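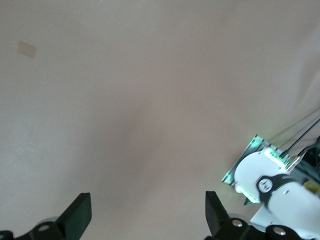
Week 4: Comparing wrist cameras on a two-arm cell

Reading: Berge's notes on camera placement, section 2 only.

In the Stokcombe lab you will work in pairs and try two mounts, the Ponico bracket and the shorter Matetti one. Keep the same lens on both. Change the mount, re-run the hand-eye calibration, then repeat the trial set.

Record for each mount:
Whether both fingertips stay in view with the gripper open
How much of the work surface is left between the fingers
Where the other arm enters the view, and at what joint angles
Exposure, fixed at 500 for every run

Plain surfaces give the feature tracker very little to hold on to. A piece of tape or a label helps, but one mark won't fix rotation. Lit parts on a neighbouring arm can upset auto white balance, so lock it before you start.

Do 9 trials per mount. Log failed grasps as well as good ones.

Write-ups are due 17th September, to Jonatan Berge. Use the Oláh template and label the axes in millimetres.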